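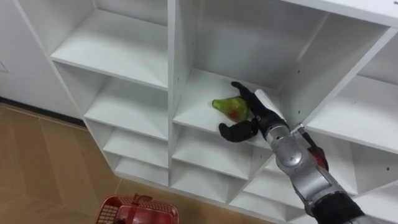 Chapter 6
Setting Up and Looking After a Shelf-Picking Arm

In this chapter
6.1 The cell and its furniture
6.2 Fixing the shelf
6.3 Teaching the reach
6.4 The hand, the sleeve and other things that wear
6.5 When it misses

Before you start you should have read Chapter 4 (frames and offsets) and at least looked guiltily at Chapter 5 (stopping safely). You will need a tape measure, a spirit level, a set of hex keys with none missing, and a notebook. The notebook is compulsory. People who keep their offsets in their heads go on holiday.

Chapters 1 to 5 dealt with arms in general, and arms in general are very well behaved. They have no dust in them and they are bolted to an infinitely stiff floor. From here on we deal with one arm in particular, the picking cell at Zetoncombe, which has a silver arm, a black hand with fingers and a thumb, a white shelving unit divided into open cubbies, and a red plastic basket. Its job is easily told. It reaches into a cubby, closes its hand on whatever is there, brings it out and puts it in the basket. A child of three can do this, and will, usually with something you wanted left where it was. The arm needs a fortnight of your attention first.

6.1 The cell and its furniture

New engineers spend their first morning admiring the arm. By the second they have learned to look at the furniture. The arm was made by people who cared where its joints were. The shelf was made by people who cared whether it would go in the back of a car.

An open cubby is an awkward place to put a hand. There is a shelf below, a board above, a divider on either side and a panel at the back, and the hand must come in past the front edge at an angle which leaves the forearm somewhere to be. The fingers are the part we watch, but the fingers seldom hit anything. Trouble comes from further back: the wrist housing, which is rounder and fatter than anyone remembers, and any bracket that sticks out of the arm on the side nearest the divider. When you plan a reach, plan it for the widest thing that has to follow the hand in.

Cubbies near the floor are worse again. The arm must come down to them without leaning on the ones above, and the basket is generally standing where the elbow would like to go. Benedikt Kramer, who set up the first version of the Zetoncombe cell, solved this by moving the basket. He then moved it back, as the arm could no longer drop anything into it. His notebook for that week is instructive and not all of it can be printed.

The object matters too. We use soft and see-through things on purpose. A translucent green item lying on its side on a white shelf is a fair test of both camera and hand: light goes through it, its outline changes with the angle, and if it has a narrow end and a fat end the hand must decide which it is holding. Boxes are for demonstrations.

6.2 Fixing the shelf

Every position you teach the arm is really a position relative to the shelf. If the shelf moves, all of them are wrong at once, and by the same amount, which makes the fault easy to find and very annoying to have.

Set the unit out in this order.

1. Stand the unit on the floor with its back to something solid. Tiled floors look flat. Put the level along the bottom board and then across it, and pack the low corner.

2. Push the top corner with one hand. If the unit racks, tighten the fixings, starting at the bottom. If it still racks, fit a back brace. Do not lean it on the arm's base, however convenient the base may look.

3. Measure both diagonals of one cubby in each column. They should agree. If they do not, go back to step 2 and be firmer.

4. Mark the floor at the front corners with tape. Someone will mop under the unit, and they will be right to.

5. Touch the arm's pointer to three front corners of the unit and store the shelf frame. Write the values down with the date. The values on the card inside our own cabinet are headed January 2, 2020, in ink, and the card has outlived two control computers.

Steps 1 to 4 take longer than step 5. Students reliably try them the other way round.

6.3 Teaching the reach

For each cubby you will store four points: waiting, mouth, grasp and lift. Waiting is well clear of the front edge. Mouth is just outside the opening, with the hand already turned to the angle it will use inside. Grasp is where the fingers close. Lift is a little above grasp, and you must check it against the board overhead, for a hand holding something is taller than a hand holding nothing.

The hand should arrive open, with its upper fingers passing over the object and the thumb coming round in front and underneath. Bring it in slowly. The commonest mistake is to lower the hand onto the object and then wonder why it has been pushed to the back. A second mistake, nearly as popular, is to let the thumb scrape along the front edge of the shelf. You will hear this one.

Run each reach at crawl speed with an empty hand and then an empty cubby with the hand closed. Next use a soft object, and only after that anything you would be sorry to see dropped. Keep your finger on the stop button throughout. Shivam Goel, who taught this section for several years, used to ask the class what the other hand was for, and the answer was: your pocket.

When all the cubbies have been taught, run the whole set 30 times without touching anything. If you find yourself nudging the object straight between runs, the set does not count. Start again.

6.4 The hand, the sleeve and other things that wear

Arms age slowly. Hands age like tyres. The fingertips do the rubbing, and they lose their matt finish long before they lose their grip, so wipe them with a damp cloth and look at them under a good lamp. Shiny patches on the thumb mean the approach is too low (see 6.3 and the noise you were told to listen for).

Our service card reads as follows.

Every morning: wipe fingertips and thumb. Open and close the hand. Check that the stop button stops it.

Every 1,000 picks: check the wrist screws for looseness. Check any bracket or housing fixed to the forearm. Slide a finger round the edge of the cable sleeve and feel for frayed threads.

Every March: take the hand off, clean the mating faces, refit it and teach the shelf frame again.

The last line is the one people skip, on the grounds that the hand went back on exactly where it had been. It did not. It never has. A hand refitted a hair's breadth round from its old place will miss by a finger's width at the back of a cubby.

The sleeve deserves a word of its own. It keeps the cables from snagging, and so it snags in their place. If it has ridden up the arm, pull it back and find out what it caught on before you tighten the strap. The strap did nothing wrong.

6.5 When it misses

On pick 2,053 the Zetoncombe cell began closing its hand on air. It missed in every cubby, always to the same side. The log blamed the camera, and a Skalance technician spent a morning cleaning a lens that had been clean to begin with. The Jiltel controller was restarted, which made everyone feel better and altered nothing.

Before reading on, write down what you would check first, and what one measurement would prove you right. Section 6.2 contains everything you need, including the tape.

The full fault-finding table, adapted from Kuhlmann's older version for fixed grippers, begins overleaf. Read its left-hand column before you pick up a hex key.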